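### 3.2 ソファ上の「置きもの」とクッションの配置

本節では、居間のソファが座る場所であると同時に、ものを一時的に預ける場所としてどう使われているかを検討する。予備調査の段階で最も心を動かされたのは、まさにこの二重の役割であった。Rebelo の未公刊ノートは、座面の端に置かれる鞄や上着を「滞留物」と呼び、棚に収められたものと床に置かれたものの中間に位置づけている。筆者らはこの語をそのまま引き継ぐ。実に使い勝手のよい概念である。

対象としたのは Ridside 地区の住戸で撮影された居間の写真 300 枚である。撮影は7月に行い、居住者には事前の片付けを求めなかった。各写真について、座面を手前、中央、奥の三区画に分け、クッション類と滞留物がどの区画にあるかを記録した。座面が斜めに写る場合は、画像上の左右によらず、肘掛けとの位置関係から区画を定めた。背もたれに属する大きなクッションと、後から加えられた小ぶりの枕とは別の項目として扱っている。この区別を設けたことで、記述は格段に豊かになった。

図4の居間は、この区分がよく働く例である。ソファと背のクッションは同じオリーブがかった黄褐色の布で、白い枕がクッションにもたせかけてある。奥の隅には黒いバックパックが立ち、その右後ろでは白と青の縞の枕が壁に立てかけられている。

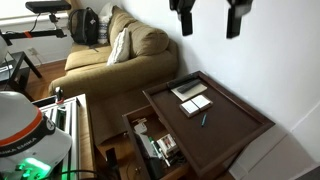 **図4** 壁際のソファにおけるクッション、枕、バックパックの配置。

注目したいのは、二つの枕の扱いの違いである。白い枕は背のクッションに重なり、腰を下ろした人の背を受けられる位置にある。一方、縞の枕はバックパックの背後に回っており、そのままでは使いにくい。筆者らは前者を「待機」、後者を「退避」と符号化した。同じ種類の寝具でありながら、滞留物との前後関係だけで符号が分かれるのは、この分析の醍醐味といってよい。

隅という場所の強さも見逃せない。壁に支えられる隅では、バックパックのように自立しにくいものでも立てて置きやすく、手前側の座面を空けておくこともできる。Qiu 方式の居室記録票では隅を独立の区画としないため、こうした配置は「奥」に一括されてしまう。そこで本研究では記録票に「隅」の欄を加え、立てて置かれたものと寝かせて置かれたものを分けて記入した。

なお、枕の表面のしわは符号化の対象から外した。図4の白い枕にもわずかなしわが見られるが、使用の頻度や直前の動作を静止画から読み取ることはできない。居住者への聞き取りとの照合は3.4節で扱う。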